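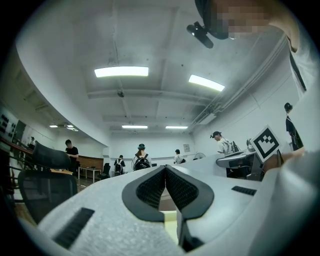

图片来源:Vulau合唱团资料

Vulau合唱团春季会议记录

时间:2019年3月2日下午
地点:Plultow旧校舍二楼音乐教室
到会:团员17人,另有指挥和钢琴伴奏
记录:我(女低声部,这次轮到我,字写得慢,有漏的请在群里补)

先说一句,上次会议的记录大家都收到了,有人指出我把“移低半个音”写成了“移低半个人”,已经改了。其他没有意见,通过。

一、1月那场音乐会

这一项本来只打算说几句就过去,结果聊了很久,因为大家都还有话要讲。总的感觉是上半场比下半场好,无伴奏那两首尤其稳,教堂里的混响帮了大忙。指挥说她最满意的是那首摇篮曲的收尾,弱得下来,也没有散掉,排练的时候可从来没这么齐过!

下半场的问题大家心里都有数。船歌进得太快,男低声部说是钢琴前奏就快了,伴奏说她看的是指挥的手,指挥说她的手没快(这里大家笑了一阵)。后来放了录音,前奏确实偏快一点,到第二段又被我们自己催得更快,所以算大家一起的。以后凡是有前奏的曲子,演出前在后台一起默数一遍速度,这个就这么定了。

另外,换曲目时翻谱子的声音太响。录音里听得清清楚楚,像有人在后面拆快递。我提议大家都换成黑色硬夹子,里面用不反光的那种袋子。有人说袋子翻起来更响。争了几句,没有结论,下次排练各带各的来翻一翻,现场听。

票务方面,扣掉场地费和印节目单的钱,音乐会净剩1,865元,已经进了团里的账。账本传了一圈,没人有疑问。女高声部问这笔钱能不能不要又“先放着”,我很赞成,所以后面第三项专门谈怎么用。

二、夏天去Kodden演出

Kodden那边的合唱节给我们回信了,同意我们参加,时段在下午,室外,有顶棚。信是用德语写的,我们团里懂德语的那位男高音当场念了一遍,大意是:每个团上台不超过16分钟,含上下场;台上有站阶,没有钢琴,只有一台电钢琴;要提前把曲目交过去,方便他们印节目册。

16分钟其实很紧。指挥列了四首,掐着表算下来,如果上下场利索,刚好能唱完,中间就别指望鞠躬鞠得太从容了。她的想法是开头用那首民歌改编(热闹,室外也压得住),中间放摇篮曲和新排的那首,最后用船歌收。男低声部立刻有人问,船歌还唱啊?指挥说就是因为上次没唱好才要唱。我个人觉得有道理,但也有团员担心,室外本来就容易赶,又是电钢琴,听不清前奏怎么办。

讨论下来是这样:船歌先留着,到五月的排练再听一次,要是还赶,就换成去年那首回旋曲,那首大家闭着眼睛都能唱。曲目单先按船歌报上去,写信问清楚最晚什么时候还能改。写信的事由男高音声部负责,不会德语的人帮忙看一眼曲名拼写,上次节目单把作曲家的名字少印了一个字母,对方客气没说,我们自己看着挺难为情的。

交通这块,Güler客运给了报价,一辆大巴当天往返,司机等我们。有人更想坐火车,说路上能睡觉,风景也好,可是带着谱架、演出服和水,还要转一次车,想想就累。举手表决,赞成包车的占多数,火车派表示服从(但保留在车上抱怨的权利,我如实记下)。出发时间定在早上9点,旧校舍门口集合。请真的按点到!去年那次等人等得指挥脸都绿了。

家属能不能一起坐车?可以,有空位就行,车费自理。先让团员报名,之后再看还剩多少位子。带小孩的请提前说,有团员晕车,想坐前排的也请提前说。

住宿不安排,当天回。有两位想在Kodden多待一晚,自己订旅馆就好,回程的时候跟车上的人打声招呼,免得我们又全体下车找人。

三、钱怎么用

提的建议不少,我按先后记下来,没有排名的意思。

买谱。指挥说现在手里的谱子复印得太多次,有几页的高音谱号已经糊成一团,而且复印本来就不合规矩,早该买正版。大家都同意,这项基本没争。

请一位声乐老师来带一天的工作坊。女高声部特别想要,说换声区的问题光靠自己琢磨不行。男低声部说他们也有换声区(又笑了一阵)。问题在于请谁、请多久,一天的费用会吃掉不少。先去打听价格,下次带数字来谈。

修钢琴。教室这架琴中音区有两个键按下去回弹慢,下雨天更慢。琴是校舍的,按说不该我们出钱,但我们用得最多。伴奏说她已经习惯了,遇到那两个音就“稍微客气一点”。会后由我去问校舍管理处,看他们今年有没有安排调律,如果有,我们就顺便请师傅看看那两个键。

统一服装。每年都提,每年都不了了之。今年提的是深蓝色围巾,不是整套衣服,便宜,冬天还能戴。反对的意见是男声部戴围巾不知道怎么系,夏天在Kodden戴围巾也太热。改成深蓝色的小胸花怎么样?有人说像婚礼。行吧,这项继续搁着,想到好主意的请发照片到群里。

最后商定先把买谱的钱拨出来,其余不动,等工作坊的价格。

四、新团员和声部平衡

男高音还是不够,这个大家也不意外。一月以后有三个人来试听过,两个留下来了,都在女高。我们当然欢迎!只是女高现在坐两排,男高那边稀稀落落的,唱到四声部和弦的时候听着有点头重脚轻。

想到的办法有:在Plultow图书馆的布告板上贴一张;音乐会节目单背面印一行“欢迎男声”;以及各人回家劝劝自己的丈夫、兄弟、同事。有人问女低音里声音低的能不能去帮男高,我举手说我愿意试,指挥说那女低就塌了,不许走。于是我还在女低。

试听的方式也谈了一下。有一位来试过的朋友反映,一上来就要单独唱,太紧张。以后改成先跟着排练坐两次,第三次再和指挥单独碰一碰音域,不用准备曲子,唱音阶就可以。

五、排练杂事

排练时间不变。中间休息延长五分钟,因为烧水壶太小,后面的人总喝不上茶。有人家里有一只大的闲着,下周带来。茶点轮流带,轮值表贴在门后,请看清楚自己的名字,不要再出现一晚上四盒姜饼、一块水果都没有的情况。

教室的椅子用完请叠回靠窗那边,第二天早上有舞蹈课要用地板。窗户要关,灯要关,门要锁。钥匙现在在指挥手上,备用的那把在楼下值班室。

迟到的事,指挥讲得很委婉,我写得直接一点:开声是排练的一部分。来晚了就悄悄进来,坐最近的空位,谱子提前翻好,别在别人唱弱音的时候拉开背包拉链。

录音文件以后统一放在共享文件夹里,按曲名存,各声部的练习音频也放进去。女低的那份我来录,手机录的,音质别嫌弃。

六、其他

有团员问能不能排一首轻松的流行歌当返场。指挥没有马上拒绝(这已经很难得了),让大家各推荐一首,要有现成的合唱改编版,难度别太高。推荐发给我,我整理。已经有人报了,我先保密。

还有人捡到一副老花镜,棕色框,放在钢琴旁边的窗台上,认领请自取。

下次开会放在五月排练之后,到时候先听船歌,再谈工作坊和曲目定稿。散会以后留下来的人又把摇篮曲唱了一遍,没有伴奏,也没有指挥,我在门口锁柜子,听完了才走。

待办:
给Kodden回信,问曲目更改期限(男高声部)
跟Güler客运确认车辆和集合时间(女高声部)
问校舍管理处钢琴调律(我)
询问工作坊价格(指挥)
在图书馆贴招新启事(男低声部)
带大烧水壶(说好的那位,别忘了)

本网站使用Cookie以改善您的浏览体验。继续浏览即表示您同意我们使用Cookie。 接受 | 仅必要 | 了解更多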